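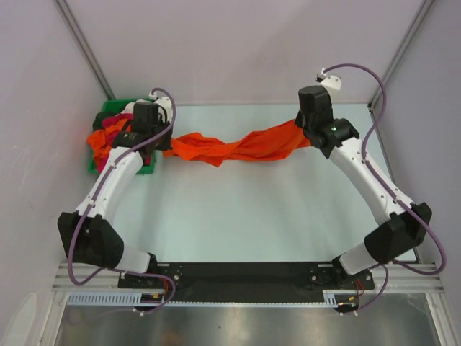

Einmal tragen, zurückschicken, neu leihen: Mit diesem Versprechen wirbt Sturkine um Kundinnen und Kunden, denen der Kleiderschrank zu voll geworden ist. 22 Euro im Monat kostet das Abo, fünf Teile sind enthalten. Wie viele davon überhaupt getragen werden, sagt die Firma nicht.

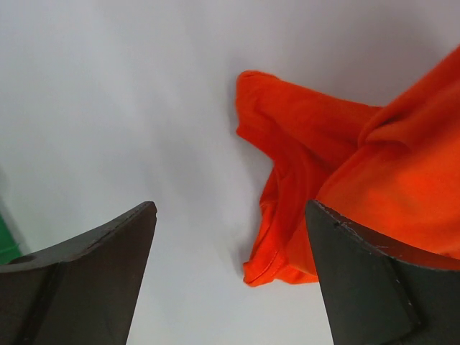

Auch beim Konkurrenten Manole bleibt die Ökobilanz dünn. Jede Leihe bedeutet zwei Pakete und eine Reinigung, und wer seinen Pullover sonst sieben Winter behielte, spart damit vermutlich gar nichts. Im Prospekt steht trotzdem »nachhaltig«, auf 15 Seiten gleich mehrfach. Belege fehlen.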